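Can It Clean My Desk Yet?

By Natalia Cisneros

My kitchen junk drawer has beaten me for years. Pens, tape, a single birthday candle, batteries that may or may not be dead. So when my editor asked what chore I'd most like to hand over to a machine, I didn't say laundry or dishes like a normal person. I said sorting small stuff. Please, somebody, sort my small stuff!

That's how I ended up at Plondance, a little robotics shop on the second floor above a tile showroom, drinking very strong coffee with Toàn Hà. He's been teaching pairs of robot arms to tidy tabletops for 4 years, and he has the patience of a man who has watched a gripper miss a pen 30 times before lunch.

"People see the backflips online and think the house stuff must be solved," he told me. "Then they ask if it can put the pens away, and I have to change the subject."

I'd figured the trouble was brains. Some of it is, sure. But a lot of it is just hands! Think about picking up a pencil. You pinch it, roll it a bit, shift it over to the other hand if the cup is on that side, and you're talking to your kid the whole time. With two fingers and no real sense of touch, every one of those little moves is its own project (Toàn has a spreadsheet, and I was shown a lot of it).

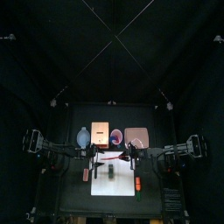
Passing things from one arm to the other is the part I could have watched all day. Both grippers have to agree on where the thing is, and then one has to let go at the right moment. Too early and it drops. Too late and you get a very slow tug-of-war, which made me laugh out loud the first time and which Toàn didn't find nearly as funny.

Then there's the question of where stuff goes. Does a marker belong in the cup or the tray? In my house it depends who's cleaning. Nhung Khổng, who handles the training side, told me her team recorded 2000 practice runs last August and then spent weeks arguing over which ones counted as tidy. I felt very seen.

Shop floors are further along, and I got a look at that too. Paltier packs craft kits in a long, low building out by the rail yard, and Ieuan Lewis let me hang around his line for a morning. His machine fills 670 kits a shift, same parts, same slots, and it's great at it. Switch to a new kit, though, and a person has to come over and set everything up again. "It's a fantastic worker as long as nothing changes," Ieuan said, and went off to fix a jam.

So would I put a pair of arms in my kitchen? Not this year. They're slow, they take up the whole counter, and I'd still be the one fishing things off the floor. But I'd love one for the drawer, overnight, with the door shut. Toàn says to ask him again after the next set of grippers comes in. I've already started saving him some dead batteries.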